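Standby Load in a Shared Student Residence
Final report, Energy Measurement Project
Authors: Aníbal Huamán, Chun-hung Shek
Supervisor: Severino Alcaraz

1. Background

Standby load is the power an appliance draws while it is switched off or idle but still plugged in. The Cabello residence has one utility meter per floor, so individual rooms never see what they use. The housing office asked whether the night load on the second floor could be reduced without replacing equipment. The work was carried out in May.

2. Method

Floor consumption was read from the utility meter at 1:00 a.m. and 5:00 a.m. on 30 nights. The difference was divided by four to give the mean night load. Individual appliances were measured with a Vullier plug-in meter, which displays power in steps of 0.1 W. Each appliance was left idle before the reading was taken, as several televisions and printers continue to draw extra power after being switched off.

Refrigerators were treated separately. Their compressors cycle, and a single reading is meaningless, so each was logged for a full day and averaged. Hallway lighting is on a fixed circuit and was calculated from lamp ratings – the one part of the total that was not measured. 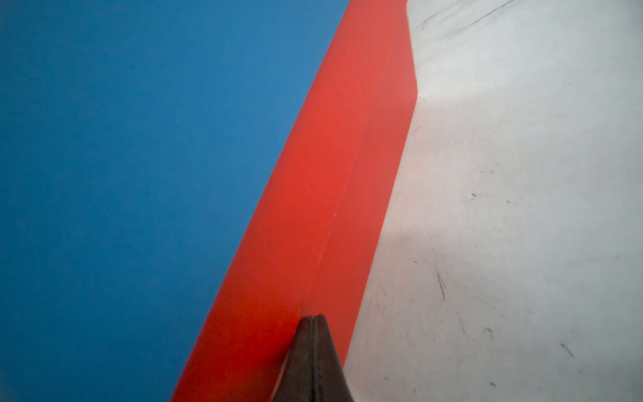 Why were the readings taken at night and not over the full day?
Daytime use is dominated by cooking and laundry, which vary too much from one day to the next for a small constant load to be separated from them.

3. Results

The mean night load for the floor was 707 W. Refrigerators made up the largest share, followed by hallway lighting and network equipment. Phone chargers with nothing attached were below the resolution of the meter in nearly every case and were dropped from the analysis. Game consoles in their instant-start mode drew far more than the same consoles in energy-saving mode, and this was the largest difference that a resident could remove by changing a setting.

Extrapolated over the 30 nights at 24 hours per day, the load corresponds to 509 kWh. This assumes that the idle load is the same during the day, which we did not verify.

4. Sources of error

The utility meter resolves only whole kilowatt-hours, so one night's reading is coarse – averaging reduces this but does not remove it. Two rooms declined appliance measurements and appear only in the floor total. Room temperature was not recorded, although it affects the refrigerators directly.

5. Recommendations

Consoles should be set to energy-saving mode. The older refrigerator in the east kitchen should be defrosted and its door seal checked before replacement is considered. A repeat measurement in winter would show how much of the load depends on temperature. Raw readings are held by Þröstur Kirkegaard in the lab office.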